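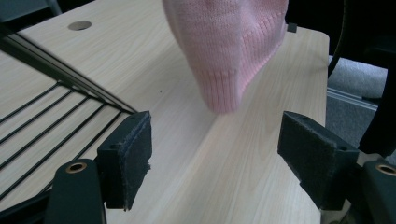
Pink knitwear and a black rack on the table at Raltetari, where the handling examples are being gathered.

Laundry project in Ekness passes 231 recorded examples

A small team in Ekness has now gathered 231 recorded examples of people handling knitted clothes, all of them meant for a learning system that is to do the same job with robot arms.

The work is being done by Raltetari, a firm that makes sorting equipment for commercial laundries. It began in April and takes up one table in the firm's building on the edge of town. A person works with a gripper in each hand, moving a soft item on and around a rack, and each attempt is saved as one example.

Efua Sarpong, who runs the project, said knitwear had been chosen because it was the part of the job the firm's present machines did worst. Sheets and towels are flat and come out much the same each time, she said. A jumper does not.

"You pick up a sleeve and the rest of it goes somewhere else," she said. "We want the system to have met that many times before it goes near a customer's clothes."

Sessions last 2 hours, with a break in the middle, and the people doing the handling change over after the break. Sarpong said this was partly to rest their wrists and partly to get different habits into the set. Some people pinch near the cuff, others go for the thickest fold, and the firm wants both.

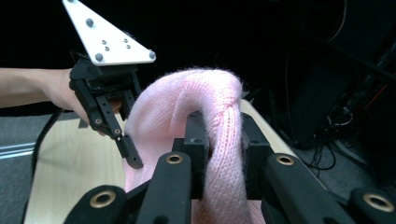 Ayanda Botha said the number of examples mattered less to her than how different they were from one another. She would sooner see a garment started from an awkward heap every time than another hundred tidy attempts, and she has asked for more items in dark colours, which the first version of the system handled badly.

Attempts that go wrong are kept as well. They are marked as such and stored apart from the rest – the firm has not yet decided whether to use them in training or only for checking results.

Sibusiso Masilela, who looks after the recordings, said 11 examples had been thrown out so far, most of them after a fault in the timing between the two hands. The total of 231 does not include them. The fault was traced to a setting in the recording software and has been put right. 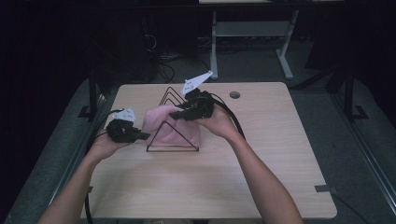
The examples will be used to train a system called Himau, which Raltetari hopes to try out at a laundry in Chukwu later in the year. In that trial the arms will work on a limited range of clothes, with a member of the laundry's staff at hand to stop them.

The laundry has said no jobs will go as a result of the trial. Its manager, Olga Cordeiro, said hanging knitwear was slow work that staff were glad to swap out of, and that she would wait to see how the arms coped with wool before ordering anything.

Recording goes on next week, starting on Wednesday with cardigans. Buttons have been left out until now.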